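Tretent: wrist-view demonstrations of bagged goods handling
README and data card, release 3

Maintained by Nadine Majali and Flynn Pomare. Questions about the licence go to Nerys Eynon. Last edited 2025-01-21.

What this is

Tretent is a set of 527 demonstrations of a gripper picking up, moving and putting down goods in clear plastic bags. Each demonstration was recorded by a small fisheye camera at the wrist, together with the gripper opening and the wrist pose. We collected it to test one question: does a policy that sees only the wrist view cope better with clear film if it is trained to predict where the film will fold before it predicts the next movement?

The short answer is yes for soft packs and no clear difference for rigid ones. Details are under Results.

Why bags

Clear film is awkward for most grasping methods. Depth sensors see through it or return noise, and highlights move when the camera moves. A person handling the same bag pays little attention to any of this and pinches a fold. We wanted demonstrations that keep that habit, so operators were told to go for loose film first and the contents second.

How the data was collected

Operators worked in a shared workroom with the lights on and the usual clutter left out. No backdrop was used. Vaughan Halliday wrote the operator sheet, which is in docs/operator_sheet.txt. The main points are:

- start each take with the gripper fully open
- keep moving; long pauses are trimmed by the script and leave a jump in the pose track
- do not flatten the bag by hand between takes
- if the bag tears, finish the take and mark it "torn"

Torn takes are kept. There are 44 of them and they are left out of the default split. Pass --with-torn to the loader to bring them back.

Files

demos/ holds one folder per take, with video, pose.csv and grip.csv.
splits/ holds the train, validation and test lists.
folds/ holds the fold annotations, drawn by hand on every tenth video frame.
tools/ holds the loader, the trimming script and the fisheye model.

Video is stored as it came off the camera, a round view in a black surround. Undistorting it is possible with tools/undistort.py, but we trained on the round view. In early tests the straightened version lost too much near the rim, where the bag often is.

Method in brief

The fold predictor (called Stojanovska in the code, after the branch it started on) is a small network that takes the last few frames and marks likely fold lines. Its output is passed to the policy as an extra channel. The baseline, Tida, is the same policy without that channel. Both were trained three times with different seeds on the default split.

Results

On soft packs, Stojanovska beat Tida with all three seeds. On rigid packs the order changed from seed to seed, and we would not claim anything from it. Most failures in both were of one kind – the gripper closed on a highlight in the film and came away with nothing. Per-take results are in results/by_take.csv.

Known problems

Pose drifts when a bag fills most of the view. Marama Lowther's check script flags the worst takes, but it misses slow drift, so look at the plots before using pose for anything fine.

Fold annotations are less reliable where the film carries print. Two people drew them and they did not always agree on which line was a fold and which was ink. Both versions are kept.

People appear in some takes. Everyone who works in the room signed the consent form. Please do not use the data to identify anyone.

The colour balance is left on automatic and shifts when the camera turns towards the ceiling lights.

Planned

A second set, recorded at Drevevance with paper bags, is due in February. It will use the same file layout.

Sample views

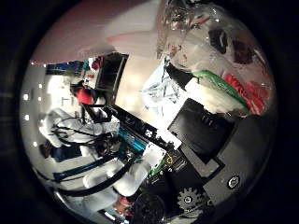
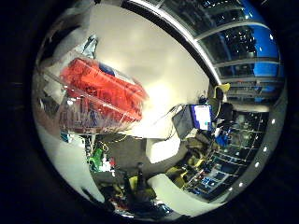
Wrist camera, undistortion off. Both views include a red item in clear plastic.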